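Pollgate tracker, ticket 1803
Component: Ultora nav policy, long-range subgoal head
Opened by: Gonzalo Montoya
Status: Reopened (again)

Symptom
On unpaved streets the Ultora policy picks a subgoal close in and off to one side, then acts very pleased with its confidence score. Paved runs are fine. The Nishad baseline, which we all agreed was obsolete in April, does not do this.

Steps so far

1. Retrained with 4000 extra dirt-road clips. Validation loss went down. Behavior did not change, except that the robot now heads for the wrong place more smoothly.

2. Pulled the street clips where Ultora and Nishad disagree most and went through them by eye. The one below is typical: a long straight dirt street, parked white vehicles on the left, darker soil curving along the right. Ultora wants that darker band. Nishad wants the far end of the street.

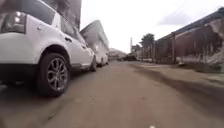
3. Masked the lower part of the input. Disagreements fell from 20 clips to 18. I was briefly excited, then Inmaculada Tejada reran it with another seed and got 20 back.

4. Swapped the curb-following loss for the edge-agnostic one from the Zestar branch. First real movement: the subgoal shifts to the middle of the road on most clips. My guess is the old loss takes any change in ground color for a curb, and with no curb around it settles for dirt of a different brown.

Comment, I. Tejada
Agree on the guess, but step 4 also changed the learning rate — see the config diff. Please rerun with only the loss swapped before this goes in the results table.

Comment, G. Montoya
Fair. The learning rate came along with the branch and I didn't look. Rerun is queued behind everyone else's jobs. Leaving the ticket open and step 4 out of the draft until it finishes.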